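Minutes of the February 2025 get-together, Salinas Room

Present: Clodagh Ó Dubhghaill (chair), Gerardo Valentini, Orhun Avcı, Cillian Mac Giolla, and me, Fraser Innes, taking notes as usual. Clodagh asked me to keep these shorter than last time and I said I would, so we'll see how that goes.

1. Last minutes

Everybody had read them, or said they had. Orhun pointed out that I wrote "Telton" twice where I meant Ilalum, so the shelving order looked as though it had gone to the wrong supplier. It hadn't. Telton is where we get the paper and tape, Ilalum does the shelves. I've fixed it in the folder copy and the minutes were passed with that change.

2. Money

Gerardo went first because he had to leave early. The supplies pot stands at $1,002 after the paper, the tape and the new cutting mat. We started the year with $3,000, so there was a bit of sucking of teeth, but most of what's gone was the shelving deposit and we only pay that once. Cillian wanted to know if the balance on the shelves comes out of the same pot. It doesn't, it comes out of the room budget, and Gerardo will put that in writing so we can all stop asking him (me included, I asked in November).

One small thing – receipts. Gerardo has a receipt for $172 with nothing written on it and it's gone pale enough that he can't make out the items. Orhun thought it might be the second lot of tape. Clodagh thought it might be the lamp. If it's yours, please tell him! He'd like names written on the back of receipts from now on, in pen.

3. Shelves

Ilalum have given us a delivery window, which I have since lost, but Clodagh has it. The old unit by the door has to be emptied before they come. Cillian offered to do the top half if somebody shorter than him does the bottom half, and I am somebody shorter than him, so that's me.

We talked for a good while about what goes where. Orhun wants the rolls of paper stored standing up because the last one that was laid flat got squashed along one side and never rolled out nicely after that. Clodagh would prefer them flat on the lowest shelf because the tall ones fall over whenever the door bangs. We settled on standing up, in a bin, with a strap across the front. Orhun is getting the strap.

Tape goes in the shallow drawer, sorted by color. I know I'm the worst offender here. I've been hanging the rolls on the coat hook and I'll stop.

4. The worktable covering

The long item, and the one I'd been looking forward to, so forgive me if I go on a bit.

We've been covering the work surface with brown kraft paper for a while now and marking it off in squares with blue tape. Everyone likes the squares. It means you can say "one over from the base plate" and people know where you mean, and things get put back in the same place. What people don't all like is how the covering wears. Clodagh brought up the creases, Gerardo brought up the tape, and Cillian said he'd live with either if we'd agree how often to change it. 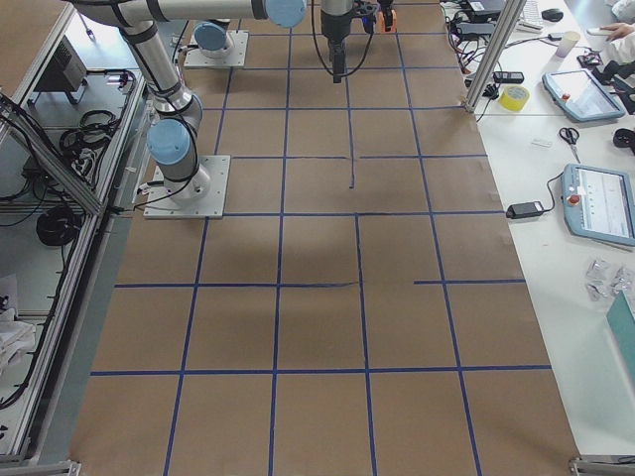
On the tape, Gerardo's feeling is that we should stop patching. When a piece lifts or breaks, whoever's nearest sticks a fresh bit over the top, and then you have two edges to catch your sleeve on. He'd sooner pull up the whole line and lay it again in one go. Orhun agreed for the long lines but said it's a waste for the short ends, and he's the one who generally lays them, so we went with that. Long lines get replaced whole. Short ends can be patched, but trim them first.

On the wrinkles, I suggested leaving the paper unrolled overnight with books along the edges before anyone tapes it. My mother did that with shelf liner and swore by it. Clodagh has tried it with wrapping paper and wasn't impressed. We'll try it once on the next sheet and I'm to report back. Cillian asked if we could just buy heavier paper. Telton do have a heavier one, but it only comes on a wider roll and we'd have to trim every sheet, so that's parked until this roll runs out.

On marking out, Orhun would like us all to do it the same way. He starts from the middle of the sheet and works outward, so any leftover bit is split between the two sides. I start from the left because that's how I read, and I end up with a skinny column on the right every single time. Fair enough. Middle outward it is. He's also going to cut a square of card to use as a spacer, which will save us passing the one good ruler back and forth.

How often to change it: we agreed on every 4 weeks, or sooner if it tears. Cillian will put a note on the board with the date each sheet goes down. Please don't write lists on the paper itself. I found my own grocery list on the last one – eggs, onions, stamps – so I'm saying that to myself as much as to anybody.

5. Sweeping and the bin

Short one. The bin bags are under the sink. Old tape goes in the trash and the paper goes in recycling once the tape is off it. Clodagh peels it while she's on the phone and finds it restful.

6. Any other business

Clodagh has been given a box of Zendness tea by her sister and has left it in the cupboard for whoever wants it. Gerardo had some before he left and called it "like drinking a candle", so I'm minuting that.

Orhun asked if the side window could be fixed so it stays open. I'll call the building office.

To do:
Gerardo – note about the shelf balance, chase the pale receipt
Orhun – strap, card spacer
Cillian – top half of the old unit, date note for the board
Clodagh – send round the delivery window
Fraser – bottom half of the old unit, overnight paper test, window

Next meeting is same room, same time. Clodagh is bringing something to eat and I'm bringing plates.

Comments (3)

Cillian: You've left out that I asked for the low stool back. It's in the copier room and I'd like it for the shelf clearing please.

Clodagh: Delivery window is in everyone's inbox now. Fraser, I've printed yours and put it on your chair.

Orhun: Card spacer is done and it's in the shallow drawer with the tape. I wrote SPACER on it so it doesn't get used as a coaster.

Recent items
Minutes, November
Shelf plan, second version
Supplies list and where to order
Who has a key to the Salinas Room
How to lay a fresh sheet (Orhun's notes)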